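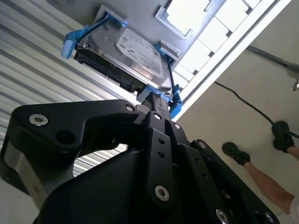 3.5-inch drive in the blue caddy.

31st October

Slide template trial, continued. Ilgın asked me to write up where we are before she signs for the Tratier pack, so this goes on the shared page and not only in my own book.

The pack says 320 layouts. I opened the whole thing in the sorter view last night and I don't believe it. Most are the same layout with the accent color swapped, teal then orange then a gray nobody would pick. Take out the recolors and the ones where only the icon moves from left to right, and I'm doubtful we would use a tenth of it. Keyvan thinks I'm being harsh. He also hasn't tried to put a real table in one yet.

What I did today: took the Clastdale quarterly deck (ours, old style, ugly, works) and moved it slide by slide into the Tratier master. Pasted with destination theme each time.

Title slide fine. Agenda fine. First chart came in with the legend sitting on top of the axis labels. Fixed by hand. Second chart the same. By the third I stopped being patient and looked at the master, and the chart placeholder is just a plain content box with a picture of a chart behind it. So "data-driven charts" on the sales page means a drawing of a chart. Wrote to their support, got back a link to the sales page.

Fonts: the headings use a face that isn't in the download and has to be bought separately. On my machine it fell back to something wider and six titles wrapped to a second line and ran into the body text. Gülizar opened the same file on hers and got a different fallback, also bad, differently bad. Any client opening it would presumably get a third version.

File size. Blank deck, no content of ours, nearly 295 MB. I don't see how we mail that to anybody. Hüsnü says to compress the pictures. Tried it, and the background on the section dividers turned blotchy at projector size. May be my settings. Will try once more at the higher quality before I blame them for it.

Nisteo pack, for comparison: smaller, duller, fewer promises. Charts are real charts and take our numbers from the sheet. Footer and slide number sit in the master where they should. Only complaint so far is that the two-column layout has uneven columns, and I can't tell if that's on purpose. Nesrin likes it. I would say I tolerate it.

Not convinced we need to buy either. The Tokgöz pitch went out on the old master and I've heard no complaint about how it looked. Asked Ilgın what the new look is supposed to get us and the answer was "fresher." Would like something I can check.

To do
- redo compression test, higher quality
- Keyvan to build one table slide in each pack, without help from me
- Gülizar to try the handout print, black and white
- find out if the license covers the January workshop decks or only internal use (wording is vague)
- do NOT save over the Clastdale original, I nearly did it today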